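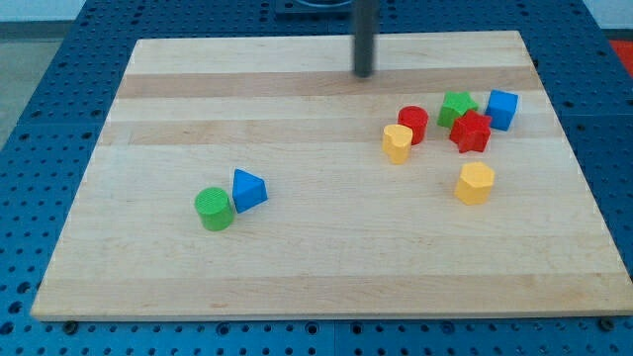 Colored wooden shape blocks on a striped wood board.

Home Cooking Basics, Session 6: Beans, Broth and the Soup Pot

Hi everybody! These are my notes from the evening, typed up for the folks who missed it and for those of you who were too busy chopping to write anything down. Bring them back next time, since we'll be using the same broth for the chicken and rice.

First, the beans. I used dried navy beans from the Corkel bin at the Drurnley market, but great northern or cannellini are fine too. Put a pound of them in your biggest bowl, cover with plenty of cold water and a spoonful of salt, and leave them on the counter overnight. Yes, salt! My grandmother would have fainted, but salted soaking water gives you beans with softer skins, and I've been doing it for years now. Drain and rinse in the morning.

If you forgot to soak (I forget about half the time), bring the beans to a boil, give them two minutes, shut off the heat and leave the lid on for an hour. Then drain and carry on. Tala Bataineh asked if this works for kidney beans. It does, but kidney beans need a real boil for at least ten minutes when you cook them, so don't throw them raw into a slow cooker and walk away.

The broth. Two onions, two carrots, a couple of celery ribs, a bay leaf, and whatever bones you've got in the freezer. I had the backs from two roast chickens. Cover with cold water, bring it up slowly, and keep it so low that you only see a bubble now and then. I let mine go for 90 minutes. Skim the gray foam off when you think of it. No salt at this stage, please — the broth cooks down and you can't take the salt back out.

Jad Masri saves his parmesan rinds and drops one in. Do this! Just fish it out before you serve, and scrape the bottom of the pot once in a while because the cheese likes to stick there.

Now the soup itself, which feeds six hungry people:

1 pound dried beans, soaked
8 cups broth
1 large onion, chopped small
3 carrots, sliced
2 celery ribs, sliced
4 cloves garlic
1 can (14 ounces) diced tomatoes
1 teaspoon dried thyme
Olive oil, salt, pepper
A big handful of chopped kale or spinach

Warm a good glug of olive oil over medium heat and cook the onion, carrots and celery until the onion is soft and going a little gold at the edges. Garlic goes in for the last minute. Add the beans, broth and thyme, bring it to a boil, then turn it down and simmer with the lid half on. Start tasting at 45 minutes. Old beans can take twice that, and there's no way to tell by looking at them.

Tomatoes wait until the beans are tender! We had one pot where they went in at the start, and those beans were still chalky when we were washing up. Acid keeps them firm. Greens go in for the last five minutes, then salt, pepper, and a squeeze of lemon if it tastes flat.

To thicken it, scoop out two cups, mash them with a fork and stir them back in. Fadi Harb used a stick blender right in the pot and got it so smooth it was more like a dip (he ate it on toast and was very happy).

Leftovers: get the soup into shallow containers and into the fridge within two hours. It keeps three or four days and freezes well, though I'd leave the greens out of anything headed for the freezer. Expect it to set up thick overnight and loosen it with a splash of water.

For next time, please make one pot at home and write down what beans you used and how long they took. Also bring an apron, a lidded container and a sharp knife. Raed Daher has offered to show us how he does his rice, so come hungry.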